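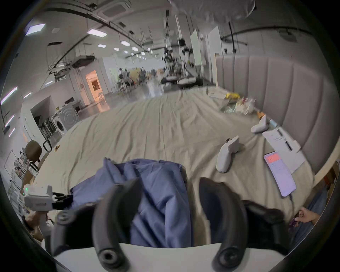

A reader wrote in after my last post to say that folding on the bed is a bad habit, that the mattress is too soft to get a straight crease, and that I should clear a table and do it there like everyone else. She has a point about the crease. I tried the table for most of December and went back to the bed anyway.

My table is 34 inches deep and usually has the mail on it. The bed is bigger, it's closer to the closet, and I can walk around three sides of it. A T-shirt folded on a soft surface comes out a little crooked. It goes in a drawer, and then I wear it.

The real trouble with the bed is that everything else ends up there too. Phone, charging cable, controllers, whatever box came that day. It all drifts up toward the headboard. Then the laundry comes out of the dryer and gets dumped on whatever space is left, and I end up folding in one corner with my elbows in.

So I changed the order. The things that don't belong on the bed come off first, before the basket even comes into the room. I use a shallow bin from Billden for this, the kind meant for shoes. Everything goes in without sorting. I used to sort as I went, and I'd be standing in the hallway with a battery in my hand 30 minutes later and no shirts folded.

Then the sheet gets pulled flat. I don't remake the bed – I just tug the corners until the worst of the wrinkles are gone. Ours is a beige one from Ngau that wrinkles if you look at it, so I don't expect much.

After that it's big pieces first. Towels, then pants, then anything with sleeves. Sleeved things I lay face down, smooth from the collar to the hem, and fold in thirds. If something is in a ball I pick it up from the middle, give it a shake, and find the shoulders. Socks are last. I allow myself 2 minutes on socks and the singles go back in the basket.

A full load makes 6 stacks, which fit across the foot of the bed with room to spare. I carry them to the dresser before I touch the bin. If I do the bin first, the stacks are still there at bedtime and get moved to the chair.

I did look at one of those plastic folding boards, the Dokent one, and decided I didn't want another flat thing to store. If I change my mind I'll write it up. Next post will be the closet shelf, which has been waiting since before the holidays.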